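About Sturnbridge Paper Testing

Sturnbridge tests printing and packaging papers for mills, converters and label printers. The laboratory opened in Rudow with one tensile tester and a conditioning room. It now runs 17 standard methods, including basis weight, caliper, tear, burst, stiffness and moisture content.

We use cookies to remember your settings. Accept | Manage

Samples are conditioned before testing, and results are reported with the number of specimens, the mean and the standard deviation. Routine orders are completed in 6 working days. In the last fiscal year the laboratory issued 2,372 reports.

The Layug site handles coated grades and long-term aging studies. Both sites record results in Tavach, our in-house database, and clients can download their own reports from it.
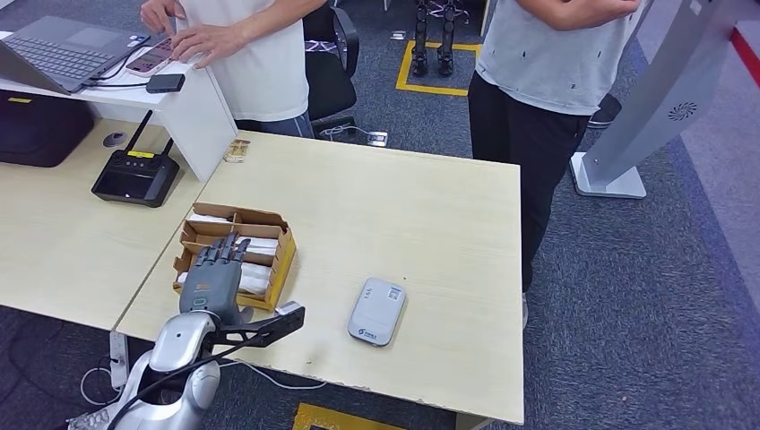
Retained samples are stored flat and away from light, then recycled unless the client asks for their return. Each order should include at least 100 sheets per grade, marked with the machine direction.

Shares: 17 | Comments: 3

Comments

millside: Do you accept roll samples, or cut sheets only?

Sturnbridge: Both. Please leave the outer wrap on rolls.

fiberline: The tear results matched our own lab closely. The PDF layout could use larger type.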